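Standholm Beech Wax, 2 lb tin

A soft paste wax for bare or oiled wood: handles, rails, dowels, chair legs.

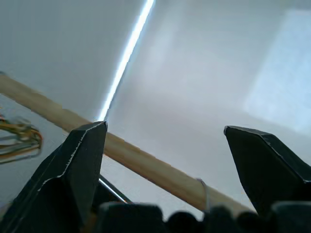
Leanne Wragg wrote to us that one tin did every stair spindle in her 1910 house, and that she would thin the second coat next time — the first went on too heavy.

Apply with a lint-free cloth, leave for 28 minutes, then buff. Do not use over varnish. Use fine steel wool, grade 2000 paper or a Nundov pad between coats.

Colors: Clear, Kao Brown. Kao Brown is out of stock until December.

Made by Mulorska. Ships by ground only. Unopened tins can be returned.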